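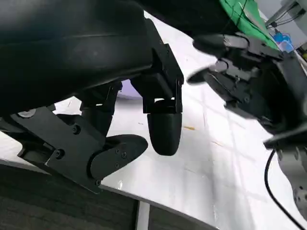

Who is allowed to run the two-arm stations?

Anyone who has done the half-day induction at Brelora and signed the station log in the last 29 days. If your last entry is older than that, ask Martti Hyvönen for a short refresher before you book. It takes less than an hour and there is no written part.

Can I work at a station alone?

You can do setup, cleaning and data checks alone. You can't move the arms under power unless a second inducted person is in the same room and knows you are running. Someone in the corridor or on a call does not count.

How close can I get while the arms are powered?

Keep your hands off the table whenever the arms are enabled. If you need to move an object, put the station in hold, wait until both arms have stopped, then reach in. Hold is enough for placing or removing objects. For anything involving tools, such as changing a finger or tightening a bracket, switch off at the wall box and hang your tag on it.

What do I check before the first run of the day?

- Finger screws and bracket screws on both grippers, by hand with the short driver
- Cables: enough slack at full reach, nothing rubbing on a joint
- The stop button, pressed once with the arms enabled
- The table, cleared of anything that isn't part of the task

Write your initials in the log when all of it is done. If a screw is loose, tighten it and note which one. We had the same screw come loose on the Katier station all through January, and the notes were how we traced it to a worn thread.

What speed should I use?

Start every new task at the low setting, 200 mm per second at the fingertip. You can raise it after three clean runs in a row. A run is clean if there was no stop, no dropped object and no contact between the arms. Go back to the low setting if you change the fingers, the objects or the table height.

Both arms need to reach into the middle of the table. Is that a problem?

It is allowed, but one arm has to be named as the lead in the task sheet. The other arm waits or gives way when they meet. For handovers, write down where the handover takes place and keep it to one spot. Most of our contact reports come from tasks where the two operators each thought the other was going to wait.

What objects can I use?

Soft items, cloth, empty plastic containers and light household things are fine. Ask first about glass, blades, liquids, batteries and anything heavier than the gripper rating on the station card. Loose threads and long ribbons should be trimmed or tucked in, as they get into the finger joints.

The arms touched each other but nothing looks damaged. Do I have to report it?

Yes. Press stop, leave the arms where they are and fill in a contact report. Look over the fingers and brackets, then run the slow check routine before going on. A light touch only needs the short form. If the arms hit hard enough to trigger a fault, the station stays off until Decha Rojanasak has looked at it.

Can I clear a fault myself?

You can clear a fault once, if you know what caused it. If the same fault comes back, stop for the day and tag the station. Please don't keep restarting - repeated resets wipe the early entries in the fault history, and those are the ones we need.

Do these rules cover the Pridov stations too?

Mostly. The Pridov stations have a different wall box and their own card for speed and load. Where the card and this page disagree, follow the card.

How do I leave the station when I finish?

Park both arms, switch off, wipe the table and put the objects back in their bin. Grippers stay open. Close your line in the log.

Last updated 7th June

3 comments | 29 shares

Questions about this page: station desk, Kinnunen building, extension 2723
© Brelora. All rights reserved.
Back to top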